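Workshop notebook, December 2020
Fan noise, bearing oil and the Prondel tower

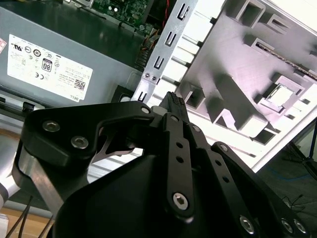
Valeriano Bermúdez read my November pages and wrote in the margin that I'm chasing the wrong noise, that a dry sleeve bearing growls and doesn't tick, and would I please stop oiling everything in the building. Fair enough! I did get carried away with the oil. But I still think he's only half right, so I spent the whole afternoon on it with the door shut and the radio off.

Some background for whoever picks this up after me. The Prondel tower has had a tick since we moved it to the bench by the window. It comes in when the rear fan gets going, stays for a while, wanders off, comes back when you've just put your coat on. I'd written it down as bearing wear and was all set to order a new fan from Kolitz (they still have the old thick ones, or they did when I called).

So. First I ran the fan off the bench supply, lying on a folded towel. At 1,000 rpm, nothing, lovely and quiet. At 2,000 a bit of whoosh, which is just air. At 3,000 it's loud, sure, but it's an even kind of loud and no tick anywhere. I put the long screwdriver against the hub and the handle against my ear, the old car trick, and heard a faint dry rubbing but nothing with a beat to it. Point to Valeriano on the growl, I suppose, although growl is a generous word for it.

Then I screwed it back onto the rear panel and there was the tick again, at 2,000 and only near there. Push on the panel with a thumb and it's gone. Let go and it's back. I must have done that for ten minutes, it's weirdly satisfying.

My guess now is that the panel has a resonance right where the fan likes to sit, and something thin is slapping against something else. I tried:

Rubber washers under all four fan screws. Better, still there.
Strip of felt along the panel seam. Much better! Nearly gone.
Felt and washers together. Couldn't hear it from the chair. Could just hear it with my head in the case, and who sits like that.

The felt is the green stuff from the Jardine box, second shelf, and there's plenty left if anyone wants some. Don't use the gray foam next to it, it goes sticky and then you're scraping it off with a fingernail.

Still bugging me: why did it start when the tower moved? Same fan, same screws as far as I know. The window bench is bouncier than the old one, so maybe the bench is in on it too. I'd like to put the tower on the concrete by the Condulgate cabinet for a night and see. If it's silent there with the felt out, I'll owe the bearing an apology.

Settings, so I don't lose them again: fan curve flat up to 50 degrees, then a straight climb. I took out the step in the middle that parked it right on the noisy speed.

Kolitz order on hold. Valeriano, if you're reading this, the oil is back in the drawer and I've wiped the bottle.

To do: concrete test, more washers (the thin ones), find the other screwdriver.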